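Ticket 2326
Opened: February 16, 2018
Site: Prollundale, second-floor kitchen
Item: Azar electric steamer, single basket
Category: Kitchen equipment
Priority: Low
Status: Resolved, awaiting confirmation

Problem as reported
Buns come out of the steamer with wet, sticky bottoms and tear when lifted. The tops are fine. It happens with the frozen plain buns and with the chilled ones. The steamer was used all through October without this happening. The person reporting asks for a new basket.

Entry 1
Asked the site for the settings. They fill the base to the upper line, turn the knob to full and put the buns in straight away with the lid on. Timer set for 25 minutes for frozen. Buns are placed directly on the metal with nothing under them. They used to cut squares of baking paper, but the roll ran out and was not replaced.

Asked them to check that the basket sits level in the base. It does.

Entry 2
Visited the site. Element heats normally. Light scale in the base, which I removed with citric acid and rinsed twice. Holes in the basket bottom were partly blocked with old dough, mostly in the outer rows. Soaked the basket for half an hour in warm water and cleared the holes with a nylon brush. Please do not use a skewer or a knife point on them.

Ran a test with frozen buns, set up the way the site does it. Bottoms still wet, though less than described. One stuck and tore. Blocked holes were part of the trouble but do not account for all of it.

Entry 3
Second test, same visit. Filled to the lower line and waited for steam before the basket went on. Bottoms drier. One bun still stuck slightly and left a ring of dough on the metal.

Third test, same water level, paper squares under the buns with a few holes punched in them. None stuck. All of them lifted cleanly by hand after the lid had been off for two minutes.

Water level seems to matter more than I expected. At the upper line the water boils up against the perforated bottom and wets whatever is sitting there. The upper line is meant for the long programme, anything over 34 minutes, and the leaflet does say so, but in small type on the back page.

Entry 4
Site asked whether the buns could be taken out sooner and finished on the plate. No. They go heavy in the middle. Leave them in, take the lid off, wait two minutes, then move them. Tilt the lid away from the basket when you lift it so the drips do not land on the buns.

Site also asked about plates. The buns were being stacked on a flat Farnier platter straight from the basket, and the lower ones went soggy under the others. Use a round plate, one layer only, and keep it next to the steamer on the right so that nothing is carried across the room.

Entry 5
Replacement basket not ordered. The present one is sound. Paper rounds ordered from the Flostumdale store, item 146, one pack. Until they arrive, use baking paper cut to size.

Wall behind the table to be wiped down at the next clean. Not part of this ticket, noted only so it is not reported again as steam damage.

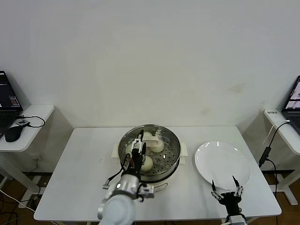 Kazimiera Kaczmarczyk
Kitchen equipment support, Flostumdale

Plate on the right of the steamer, as agreed in entry 4. Three buns suit this basket well, with one towards the back and the others spaced out from it. Please keep to that number for now and tell me how the bottoms turn out once the paper rounds have come. I would also like the laptop table kept where it is on the left, a separate surface from the steamer, and the cables under it tidied when someone has the time.

If the sticking comes back, reply on this ticket with the water level used and whether the basket went on before or after the steam started. The ticket closes by itself if there is no reply.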